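4. Recording demonstrations by remote control

Read this section before you connect the hand controller. The sales sheet for the Plandia kit says anyone can teach a robot in an afternoon. Plan on longer. A demonstration is a recording of your decisions, and the arm will copy the poor ones as readily as the good ones.

4.1 Before you start

1. Finish the joint check in Section 3. If a joint failed, stop. Recording with a bad joint gives you files that look fine and train badly.
2. Start the simulator and load your practice task. Do not begin on the real arm, whatever the quick-start card says.
3. Set the controller scale to 30 percent. The factory setting is 100, which suits trade show booths.
4. Open the wrist view and the overhead view side by side.
5. Press HOME and wait for the steady tone.

Note: The "Smart Assist" switch is on by default. It nudges the fingers toward whatever it takes to be the target. We leave it off. With it on, you can't tell afterward how much of the motion was yours.

4.2 Lining up the fingers

1. Open the gripper fully before you move toward the part.
2. Approach slowly, with the fingers spread, until the part stands between them.
3. Let go of the stick and take your thumb off the trigger. If the view drifts, go back and run the joint check again.
4. Look for gaps on both sides of the part. The wrist view flattens depth, so a part that looks centered may still be touching a finger.
5. Confirm in the overhead view. If the two views disagree, believe neither and back out.

The case that catches most people is a tall dark part against a black gripper. The outlines run together near the palm, and you will be tempted to guess. A bright object directly behind the part helps with the upper end and does nothing for the base.
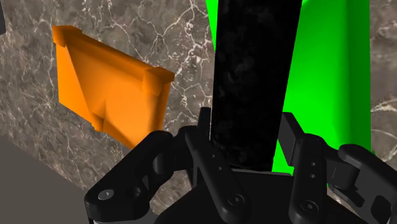
Omar Yammine wrote in to say that he closed on contact by feel for his first 16 recordings, going by the buzz in the controller, and had to throw out every one of them. The buzz comes from the motor load, he pointed out, and the motor load goes up when a finger hits the table too. He would like the word "touch" taken off the controller menu.

We agree with him. The menu still says "Touch Level" because the label is fixed in the firmware. Read it as motor load and nothing more.

4.3 Recording

1. Press REC. Wait for the counter to move before you touch the stick.
2. Close the fingers in one smooth pull. Don't pump the trigger.
3. Lift, carry, set down, open.
4. Press REC again to stop, then mark the run KEEP or DROP right away. You won't remember which was which tomorrow.
5. Repeat from a new start position. Runs that all start from the same spot teach the arm that spot.

Caution: Never mark a run KEEP because it ended well. If you bumped the part and recovered, the bump is in the file. Record recoveries as a separate set if you want them.

Caution: On the real arm, keep one hand at the stop button for the first 7 runs of every session. The software stop in the side menu is too slow to count on.

4.4 How many runs do you need?

The Plandia sheet says 30. That may do for one part in one place. Leonie Eberhard got a dependable pick after 500, with the part moved between runs, and it still missed when she changed the lamp. Treat any number printed on a box as a starting point, ours included.

Note: The progress bar during training shows how well the model matches your recordings. It does not show whether the arm can do the job. To learn that, run the task with the controller unplugged and count the misses.

Section last changed 7/29/22. For export to the Hilletti file format, go to Section 6.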